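The Quiet Wing at Skemholm
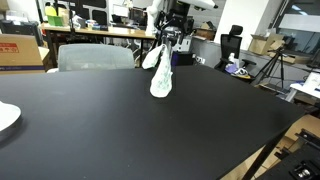

What did the Quiet Wing promise a woman in labor?

A room of her own from check-in to going home, one team of nurses, and a baby who never left her side.

That was the wording on the wall by the elevator, and I had 40 minutes to read it while they looked for my chart. It was April of 2090 and the hospital had been bought again, this time by Droda, who had put in new carpet and a new word for everything. Patients were guests. Contractions were waves. I asked the clerk what they called the bill and she said it was still the bill.

My room was number 3. It had a chair that folded into a bed for my sister, a window over the parking lot, and a small speaker above the door named Ejigu. Ejigu was supposed to learn what I liked. I told it I liked being left alone, and it thanked me and asked me to rate my comfort.

"Low," I said.

"I'm sorry to hear that. Would you like rain sounds?"

My sister thought it was wonderful. She thinks most things are wonderful until they're plugged in at her own house. She had the rain going within a minute, and then the ocean, and then something called Iritz Meadow, which was mostly bees.

The one team of nurses turned out to be one nurse, a tall woman with cold hands and a cough drop in her cheek. I liked her right away, which annoyed me, because I had come prepared to complain. I asked her if the same people really stayed with you the whole time.

"I've been here since yesterday," she said. "So I'd say yes."

She checked me, wrote something on the back of her glove, and turned off the bees.

It went on all night. I won't tell it, people tell it too much, and they always leave out how boring the middle is. At one point I read the fire exit map so closely that I found a mistake in it. The stairs were on the wrong side. I told the nurse and she said it had been that way for years.

My daughter came a little before six, purple and furious. They put her on my chest. Ejigu congratulated me on my guest.

"She has to sleep in here?" my sister asked.

"She can," the nurse said. "Or I can take her down the hall for an hour and you can all shut your eyes. It isn't in the brochure."

I looked at the sign on the bassinet, which said Together Always, and then at the nurse, who was already holding out her arms.

"An hour," I said.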